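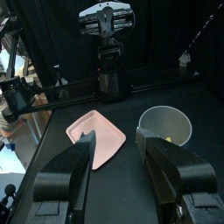

Griltville library to reopen Cifuentes Street branch with longer hours

The Griltville Public Library will reopen its Cifuentes Street branch in October 2020, with evening hours on 2 nights a week and a new system for picking up holds.

The branch closed in July so that crews could replace the roof over the children's room and repaint the main floor. Its collection of 3068 books and magazines was kept at the Nurnen storage building during the work and is now back on the shelves.

Branch manager Houda Kabbaj said the later hours were the change readers asked for most.

"A lot of people here get off work at six, and we were locking the door at five thirty," Kabbaj said. "They were driving across town to return a book."
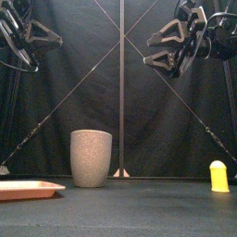 Visitors will be limited to 40 at a time, and the study rooms will stay closed for now. Holds can be collected from the side entrance on Unis Avenue without going into the building. Readers should bring a library card or a photo ID.

The branch has 19 public computers, all of which have been moved to the north wall. Sessions last one hour and can be booked by phone.

Mahmoud El Sherbiny, who runs the Saturday-style story hour for young children, said it will continue online until the spring. Sign-up sheets are at the front desk.

Late fees on items checked out before the closing have been dropped.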